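3. Building the practice kitchen

Before we let the arm near a real counter we wanted a kitchen where a bad afternoon cost us only electricity. Nestor Dumlao put the first version together on the old workstation in our shared workshop, in the evenings, and Simão Arruda joined him in January to help with the grasping code, which we call Revau. The kitchen itself is named Kamata, and most of its groceries (the bread, the bowl, the paper towels) were chosen after a good deal of friendly arguing over what people really leave lying around.

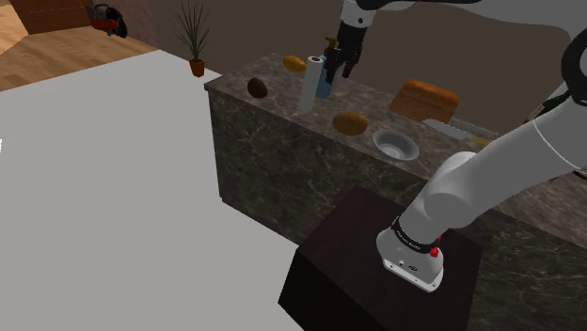
We kept the arm on its own pedestal beside the counter, as we plan to do at home, and spent far longer than we care to admit on how far it should stand from the marble. Too close and the elbow has nowhere to go; too far and the back of the counter is out of reach. We settled on a gap of 42 millimeters and have left it alone.

Each trial begins with a fresh shuffle of the objects, and the arm is then asked for one of them by name. A full set is 700 trials, and we ran 3 sets, changing only the starting seed. 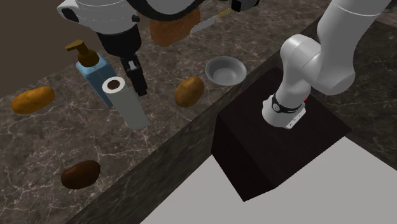 Reading time for this section: 3 min

Crowding gave us the most trouble, as anyone who has reached past a soap dispenser will understand. Revau plans from the overhead view first and then hands over to a second view close to the fingers, and we found it well worth the extra evenings to get that handover smooth. Training took 3450 steps per set on our one tired graphics card, so we usually started it at 9 p.m. and went home.

The paper towels deserve a few words of their own. Simão wanted a plain cylinder, and Nestor held out for a roll with a loose sheet, knowing how his own kitchen looks. We went with Nestor's. 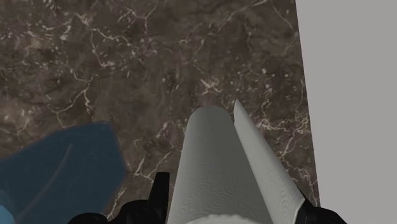
Figure 3. Paper towel roll held between the gripper fingers over the marble counter, with the loose sheet to its right.

The sheet is modeled as a stiff shape, so it will not flutter or tear, and we would gladly hear from anyone who has managed soft paper on a home machine.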